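Bench notebook, December – Zosthorpe shop, finishing side

Carried on with the light top for the Skomstead job. Sanding sequence as agreed, with a vacuum pass between grits. Edges done by hand, long block only. Fernandes want a pale matt finish with no yellowing, so the oil sample is out and we stay with the water-based Livis.

First coat went on at 14:00. Mixed 500 ml, used nearly all of it. Coverage a little worse than on the test board, probably down to the open grain near the far end. Shop heater left on low.

Looked over the surface at a low angle under the bench lamp before deciding on the next coat. The raking view shows up more than looking straight down, though the brighter part of the top washes out and needs checking again with the lamp moved.
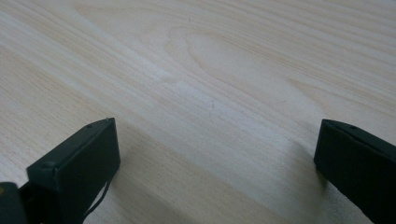
Top, low angle. Cathedral figure towards the far side, small dark speck in the shaded part.

Grain reads clearly through the matt, including in the shadow. Colour is creamy beige with faint yellowish streaks – compare with the raw offcut before blaming the finish. The speck could be debris or a mark in the wood. Try a fingernail first, then 500 grit on a cork block if it stays. Do not spot-sand with anything coarser, it will show as a dull patch.

To do:
Tack cloth over the whole top, along the grain.
Second coat, 200 ml to start, thinned as before.
Leave 3 hours before handling.
Label the offcut and keep it with the job sheet – last one went in the scrap bin.

Underside still to be sealed. One coat should be enough there.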